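Sharing one car between neighbors: what we learned in our building

By Ainhoa Valcárcel

In March I sold my car. It was standing in the garage most of the week, and I was paying for insurance, inspection and parking for something I used on Sundays. Some readers wrote to me after that and asked how I move now, so I will tell it in this issue.

We are five households in the Arroyo building and we share three cars. The cars are not ours. We have a group contract with Endorton, a small company that leases cars to groups of neighbors. Each household pays a fixed amount every month, and then an amount for every kilometer. Insurance and tires are inside the fixed amount. Fuel is not, and this was the first thing we argued over.

Esperanza Toledo from the second floor proposed the rule that we still use. Whoever brings the car home with less than a quarter of the tank must fill it before the next morning. We wrote it on a paper and put it in the glove box of each car. It works well, except in the smallest car, where the needle of the fuel gauge is not very exact. 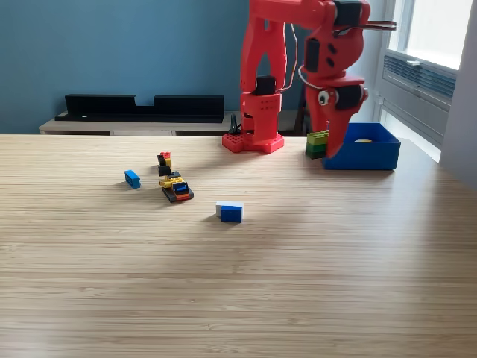
Red arm with its gripper at a stack of green bricks.

The booking is made with an application called Lulell. You choose the car, the hour when you take it and the hour when you return it. If you are late, the next person gets a message. My advice is to book always half an hour more than you think you need. Sushil Katiyar, who has two children in different schools, books one hour more, and he is the only one of us who was never late.

The insurance was the most difficult part to understand. Every driver must be named in the contract, and the excess is 300 euros for each accident, also when it is only a scratch. We decided that the driver pays it if the damage happened during his or her booking. But what if you find a scratch in the morning and you don't know from which day it is? For this case we now take four photos before we start, one of each side, and we leave them in the group chat. It takes one minute. Please do it also when it rains. 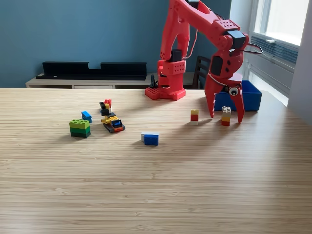

Bricks on the tabletop, with the red arm over them.

Now the money. From March until the end of August I paid 1,603 euros in total, with fuel. For me this is less than what my own car cost in the same months of last year. For Marcelino Garrido it is more, because he drives to his mother's village every weekend and the kilometers become expensive. He is thinking of leaving the group in winter and buying a used car. I think he is right to do so, and we already have a family from the next building who wants his place.

Before you sign a contract of this type, ask who pays for the cleaning, if you can drive to another country, and how many weeks before you must tell them that you leave. Ours says eight weeks, in very small letters on the last page.

If you have a group like this in your street, write to me. In the next issue Valeriano Gallardo will compare winter tires and all-season tires for small cars.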